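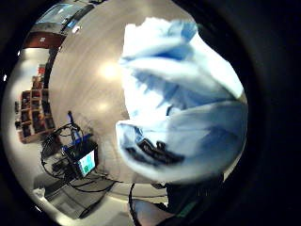

Folding, Sorting and Finding the Table Again: my project report

For my practical project I picked the least glamorous job in the building, which is clearing and resetting the big worktable in our shared room at Skodberg. I said I'd do it in 3 stages (cloths, cables, everything else) and write up how each one went, so off we go!

1. The cloths

I started with these as they take up the most space for what they are. A cloth that's been dropped in a heap hides things, and I got into the habit of lifting each one straight up first and having a look before dragging it anywhere. The light blue one was the worst for this, all thick folds, and there was something dark tucked into it.

My method is nothing clever. Shake it out, lay it flat, smooth it from the middle with the side of your hand, fold in half and then in half again. The Tralonholm housekeeping leaflet wants you to fold in thirds and I did try, but mine came out like a badly wrapped sandwich, so halves it was. The white cloth got a go too. It's a nice size for practising on and there was plenty of bare table next to it, with the boxes and packaging pushed along the far side and the blue box lying lengthwise with them.
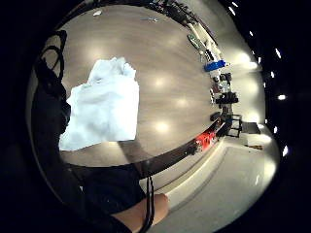
2. The cables

Oh, the cables. I thought this would be the quick bit! Black cables all look the same once they're in a tangle, and I spent ages following one with my finger only to end up back where I began. What helped in the end was starting with the one that stood out, the bright blue network cable, and working outwards from it. I left the small black device where it was and moved the loose ends away from it, then did the thin black ones one at a time. Each gets coiled loosely, about a hand wide, and tied with a bit of Cronin tape. Anything hanging over the near edge of the table should come up first (I'd write that in capitals if I were allowed), or you'll catch it with your knee when you sit down.
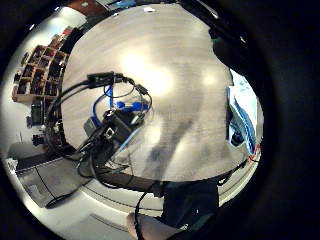 Heiðrún Þorgeirsson
Student, Practical Room Skills, Skorkby group

3. Everything else

Boxes go along one side, long ones at the back. Tools get their own spot so they don't wander in among the packaging. I'd like a tray for the small bits and have put one on the wish list for June.

If I did it again I'd do the cables before the cloths, as I kept having to move my neat folded pile out of the way. I'd also put labels on both ends of every cable, and a spare label in the drawer for the next one that turns up.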